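Dreduta Home Signs and Plaques
Customer Support Center
Ticket 3728 -- Personalized address plaque, character limit and finish
Status: Closed
Priority: Normal
Opened by: Customer, by web form
Assigned to: Giang Diệp, Order Support
Product line: Hastgate oval wall plaque, cast aluminum, two-line

Customer's statement

The customer ordered one Hastgate oval wall plaque with the house number 542 on the upper line and the street name on the lower line. The preview on the order page showed both lines in full. The plaque that arrived carried the number correctly, but the street name was shortened to its first word. The customer also reported that the background color, ordered as dark green, looked black on the porch. A replacement was requested, with the full street name and the correct color.

Entry 1 -- Order Support

The order record was compared with the shipping record. The lower line was entered by the customer as "Soriano Orchard Lane," a total of 20 characters including spaces. The lower line of the Hastgate oval accepts a maximum of 16. The record sent to the foundry contained only "Soriano." No message was sent to the customer before casting.

The customer was informed that the matter had been received and was asked for the following:
The color code printed on the packing slip.
Whether the plaque had been mounted.
Whether the screws and wall anchors were still in the bag.

Entry 2 -- Customer reply

The customer gave the color code as 33. The plaque had not been mounted. The hardware bag was unopened.

Entry 3 -- Order Support

Color code 33 is Forest Green with gold lettering. Code 38 is Black with gold lettering. The packing slip therefore agreed with the order. The customer was asked to view the plaque outdoors in daylight, away from the porch roof, and to compare the background with the edge of the enclosed color card.

Entry 4 -- Customer reply

The customer compared the two in the driveway and stated that the background was green and matched the card. The customer accepted the color but noted that the picture on the product page appears considerably lighter. The color complaint was withdrawn. The complaint regarding the street name remained open.

Entry 5 -- Web Orders

The order form was tested with the customer's text. On the desktop version, the lower line stopped accepting letters after the sixteenth character, as intended. On the mobile version, the form accepted the full 20 characters and displayed them in the preview. When the order was submitted, the system removed whole words from the end of the line until the text met an older limit of 12 characters, which applied to the plaque before the pattern was revised in June. Only the first word remained.

Two faults were recorded:
The mobile form did not enforce the limit.
The order system still held the former limit for this pattern.

Both were referred to Futham, the contractor for the order form, under reference 585.

Entry 6 -- Order Support

The customer was offered three remedies:
A new Hastgate oval reading "Soriano Orchard" on the lower line, at no charge.
A new Hastgate oval reading "Soriano Orch Ln" on the lower line, at no charge.
The estate size of the same plaque, which accepts 22 characters on the lower line, with the difference in price waived.

The customer was advised that the estate size is wider and that the space beside the door should be measured before a choice was made. The mounting holes do not line up with those of the standard size.

Entry 7 -- Customer reply

The customer measured the space between the door trim and the porch light and selected the estate size, in Forest Green with gold lettering, with surface screws. The full street name was to be used, without abbreviation.

Entry 8 -- Order Support

A written proof was sent to the customer on 16/12/2021 and approved the same day. The replacement was released to the foundry. A prepaid return label was issued for the original plaque, with the request that the unopened hardware be sent back in the same carton.

Entry 9 -- Web Orders

Futham has corrected the limit in both places. The mobile form now stops at the permitted number of characters and displays a notice below the line. Any order in which the submitted text differs from the preview is now held for review by staff -- it is not passed to the foundry until the customer has replied.

Resolution

Replacement delivered and accepted. Original plaque returned. Ticket closed by Giang Diệp.

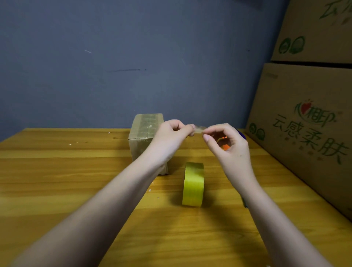

Page 33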